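Search this site
Search for: Go

Archiving Paper Records in Sleeved Binders

Plastic sleeves protect paper from handling, spills and skin oils. They also trap moisture, hold a static charge and, if the wrong plastic is used, lift the ink off the page. The procedure below covers letter-size office records that are consulted several times a year. Records consulted less often should go in folders inside a closed box.

Selecting sleeves

Use polypropylene or uncoated polyester. Do not use PVC, which gives off plasticizer as it ages and sticks to laser toner. PVC can usually be identified by its smell and by a slight tackiness when two sleeves are pressed together. If the package does not name the plastic, treat it as PVC.

Thickness matters less than most suppliers suggest. A 100 micron sleeve is stiff enough for single sheets. Thinner sleeves wrinkle and are slower to load, but they do no harm to the paper.

Preparing the sheets

1. Remove staples, paper clips and sticky notes. Copy the text of any sticky note onto a separate sheet.
2. Photocopy thermal paper (receipts, old fax pages) and sleeve the copy. Thermal originals fade in contact with some plastics.
3. Flatten folded sheets under a board overnight. Do not iron them.
4. Let fresh inkjet prints dry for a full day before loading.

Loading

Work on a clear table larger than the open binder. Keep unsleeved paper to one side and load from the back of the binder forward, so that finished sleeves are not turned more than necessary. Slide each sheet in with a strip of blotter behind it, then withdraw the strip. Two sheets back to back is the limit for one sleeve.
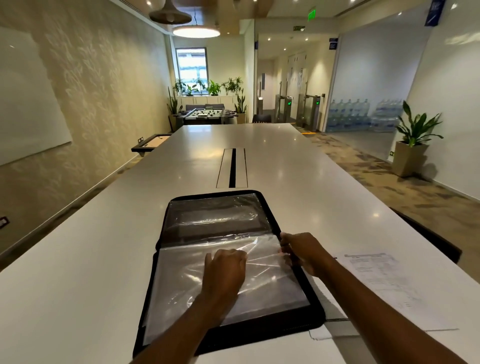 Zippered portfolio opened flat, one hand at the edge of the sleeves.

Turn sleeves by the outer edge, several at a time if they cling. Pulling a single sleeve by its corner puts the load on the binding holes or the weld, and this is where most sleeves fail. If static is a problem, raise the room humidity slightly – a damp cloth on the sleeves is not a substitute.

Indexing

Number the sleeves, not the sheets. Write the number in pencil on a paper tab inserted at the top right. Keep the index as the first sleeve and a second copy outside the binder. Danish Farooqui's index template has columns for sleeve number, date of record, subject and date last checked. The last column is the one most often left blank and should be filled in at every inspection.

Storage

Stand binders upright, supported on both sides. Inspect once a year; August is a useful month in humid regions. Look for fogging inside the plastic, ink transfer and waviness at the sheet edges. Replace any sleeve that shows fogging and air the sheet before it is sleeved again.

Related articles
Choosing a Box for Flat Storage
Removing Rusted Staples
Labeling Shelves With Pencil and Card
Scanning Before Sleeving – Notes by Zohreh Bagheri

Contact | Copyright Prustent Records Guides | Back to top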